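Drando brings offline dictation to its cheaper phones

Drando has started to send out the spring update for its two lower-priced phones, the Plunside and the Plunside Mini. The update began in April for buyers who joined the test programme, and from this week it is open to all owners. The largest change is dictation which works without an internet connection. Until now this was only possible on the more expensive Trindade model.

With the old version, everything you said was sent to a server and came back as text after a short wait. If the signal was weak, for instance in a train or in a cellar, the words came late or did not come at all. Now the phone does this work by itself. The language file must be downloaded one time, and its size is 268 MB, so we advise to do it at home on Wi-Fi.

At the moment there are six languages: English, Spanish, Portuguese, German, Polish and Turkish. Drando writes in its release notes that more languages will follow, but it gives no dates. Two languages can be kept on the phone together, and you change between them with the small globe key at the left of the space bar. It is a pity that the phone does not notice by itself which one you are speaking.

We used the update during several days on a normal Plunside. Short messages were good, also with an accent that is not British. Longer texts were less good. The phone forgets commas, and it likes to write a full stop when you only stop to think. Names of streets and of people must often be corrected by hand. For a shopping list or a quick answer to a friend we find it very useful, for a letter to the bank we would still type.
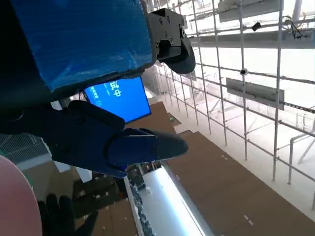 What about the battery?

Many readers have asked us about this before the update came. After twenty minutes of dictation our phone had lost around 6 per cent of its charge, and the back became a little warm. This is more than with the old version, where the server did the difficult part. In standby we did not notice any difference. Who wishes to save power can switch the function off under Settings, Language and Input, Dictation, and then the phone uses the server again like before.

How to get it

Open Settings, then System, then Update. Please charge the phone to at least half before you begin, otherwise the installation will not start. On our phone the installation needed a little more than a quarter of an hour, with two restarts. The language file is not part of the update itself, so you have to look for it afterwards in the dictation menu. We missed this at first and thought that the new function was not there.

Phones which were bought from the operator Brurnham will get the update later. Brurnham tests each version in its own network before it is released to customers, and last year its owners had to wait several weeks longer than the others. The company has not yet told its customers a date for this one.

Small changes in the same update

The alarm can now become louder slowly. The camera remembers the last mode you have used, also after the phone was closed. The torch has a second, weaker level. An error with the Bluetooth sound in some cars has been repaired, but we could not test this ourselves. If you have had this problem and it is now better, or not better, please write to us and we will mention it in the next newsletter.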